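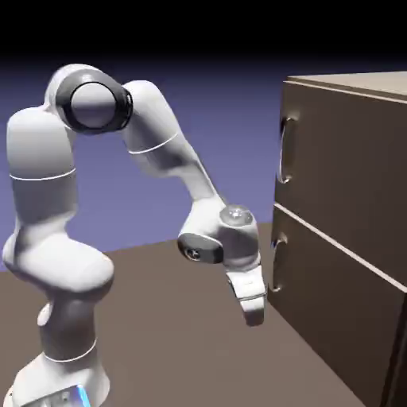

*Drawer task in the sim, gripper beside the lower drawer*

**Re: Plesteo 2.1 drawer policy, phantom "success" flags**

**ntokarz_m** wrote:
Ran 900 episodes overnight. The log claims 199 failures. I replayed a batch of the "passes" and in plenty of them the drawer never moves. The arm parks next to the cabinet, times out, gets a tick. So what is the success check measuring?

**do_namgil** wrote:
Drawer joint position, according to the Skuritz docs. Have you changed the threshold? Mine's been fine since July.

**ntokarz_m** wrote:
> Have you changed the threshold?

Stock config, fresh install. And "fine" how? Did you watch any replays, or just read the number at the bottom?

**do_namgil** wrote:
Fair cop, just the number. Will look tonight.

**yigit_k** wrote:
I reckon it's the reset. If the drawer spawns slightly open after a bad episode, the check fires on the first step. Seed 2792 does it every time on my machine. Print the joint value before the policy takes an action.

**felicja.g** wrote:
Not convinced it's only the reset. I clear the whole scene between episodes and still get false passes, fewer though. My money's on collision meshes around the handles.

What bothers me more is that Hallholm wants to put this policy on the real arm, with people walking past the cell. I wouldn't let it near hardware on the strength of that log.

**do_namgil** wrote:
Bit dramatic. The real one has a force limit and an e-stop.

**felicja.g** wrote:
An e-stop doesn't fix a dodgy metric, mate.

**ntokarz_m** wrote:
Printed the joint values for 100 resets. Yigit's right about some of them, the drawer starts open. The rest start at zero and still pass. Ticket's in, and I'm not quoting a success rate to anyone until it's answered.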